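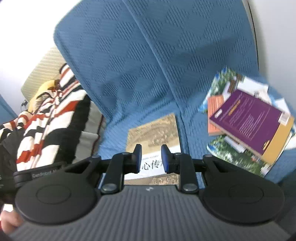

The Brekard volcano station opens its doors once a year, in June, and I went along expecting more than a car park and a hut. There was a bit more. We were let in at 11, a group of 12, and walked past the seismometer vault, which stayed locked. Fair enough, I suppose, but it was the thing I had come to see.

The talk was better. Jorkon last threw out ash in 957, if you trust the dating, and our guide did so rather more firmly than the leaflet. I asked about the error on that figure and got a joke.
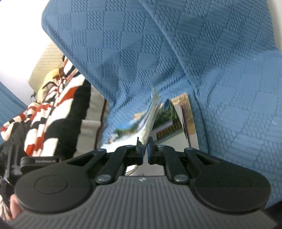
The Arkov warning system was the big claim of the day. It is meant to give people in Samir about 6 minutes before an ash burst. Tested on what, though? Old recordings, mostly - and from a different volcano. The live trace on the wall screen was flat apart from a lorry going by.

Tea was two pounds. The gas sampling hut was shut for repairs, and the website still lists it as part of the tour.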